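Project Report: Designing the Skitov, a Playable People for a Homemade Fantasy World

Where the idea came from

Our tabletop group has been playing in the same setting for two semesters now, and the map had a big blank patch north of the Trira river. For my worldbuilding project I wanted to fill it with somebody worth meeting. The result is the Skitov, a marsh-dwelling folk who keep their history in bells, and I had a wonderful time making them!

The starting point was sound. Most fantasy cultures we looked at in class write things down, or carve them. I wondered what a people would do if paper rotted in a week and stone sank. The Skitov cast a small bell for every event they want to keep: a birth, a flood, a broken promise. An archive is a long house on stilts with more than 700 bells hanging from the rafters, and the keepers read it by walking through with a padded stick.

History and geography

The Skitov settled the delta 3000 years before the campaign begins, after the drowning of Brestov, a hill city which is now an island with a very nervous lighthouse. I drew the delta first in pencil, then redrew it when I noticed that my rivers split going downhill in places they shouldn't. (Deltas are allowed to do this. Mountains are not. I had both wrong.)

Böttcher is their only trading port. I borrowed the name from an old family surname because it sounded like a place with barrels in it, and the barrels then became important: the Skitov export pickled eel and import tin for their bells. If the tin stops, so does history, and that gave me the main adventure hook.

Rules

Each Skitov character picks one of 5 bell traditions, which works like a background. My favorite is the Mute Line, whose bells have no clappers and record things the clan has agreed never to say aloud. Once per session a player can strike a bell and ask the game master a question about the past. In the first draft this had no limit, and one playtest turned into an interrogation of the entire third age.

We ran 3 playtests. The second was the best: the party stole the wrong bell and spent the evening trying to work out whose wedding they had taken. I rewrote the archive rules that same night. Bells now have a pitch and a clan mark, so thieves at least have a chance.

Still to do

The marsh monsters need work. The reed hag is too strong at low levels, and the lantern toad has no reason to fight anyone. I would also like a proper pronunciation guide and a table of bell sounds for game masters who enjoy making noises at the table as much as I do. 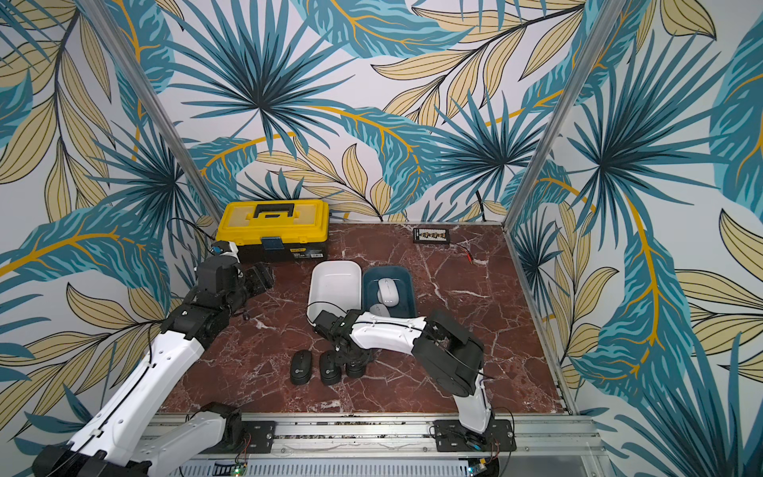
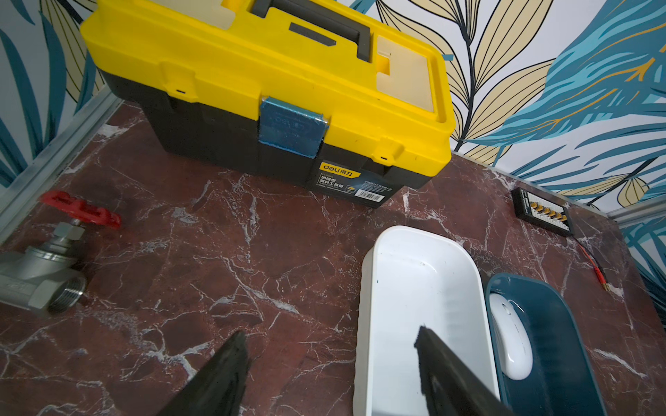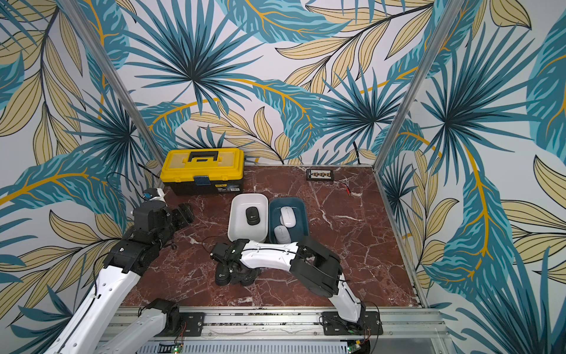 Yellow and black toolbox

Böttcher, December 31, 2024

(Dated from the port, as every Skitov letter is.) The bell table will go in the appendix with the redrawn delta map, and the playtest notes are on the pages after that.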